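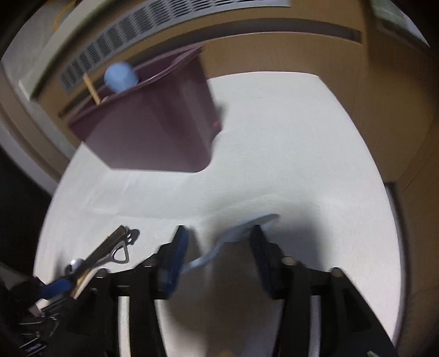
Wandness planning decisions, data card

What's in it
One table of planning applications heard by the Wandness council, change of use only. Shops to flats, offices to cafes, a chapel to a dance studio, that kind of thing. 69 rows. No householder extensions, no tree work, no signs.

Files
decisions.csv - the table
wards.csv - ward names, old and new
notes.txt - odds and ends, read before you email me

Columns
ref, ward, street, current_use, proposed_use, officer_advice, result, votes_for, votes_against, abstain, objections

Where it came from
Typed up from the public minutes. Minutes are scanned paper up to July, proper PDFs after. Scans are bad in places, so 6 rows have blank vote counts. Blank means I couldn't read it. Zero means zero. Please dont fill them in.

Known problems
- Farnier Street and Farnier Court get mixed up in the minutes. I went with the site plan where there was one.
- The Nendier bakery application is in twice, refused and then approved on a second try. Both are real, keep both.
- Öberg Yard breaks if you open the csv in the wrong encoding. Its UTF-8.
- Deferred items only show up once they were decided. 2 never were, left out.
- objections is letters recieved, not people. One petition with 40 names on it counts as one letter.

Changes
Ward names fixed. Street column split from the address.

To do
Parking conditions. Opening hours, maybe.

Use
Free to use, say where you got it. Check the minutes before you quote a vote in print.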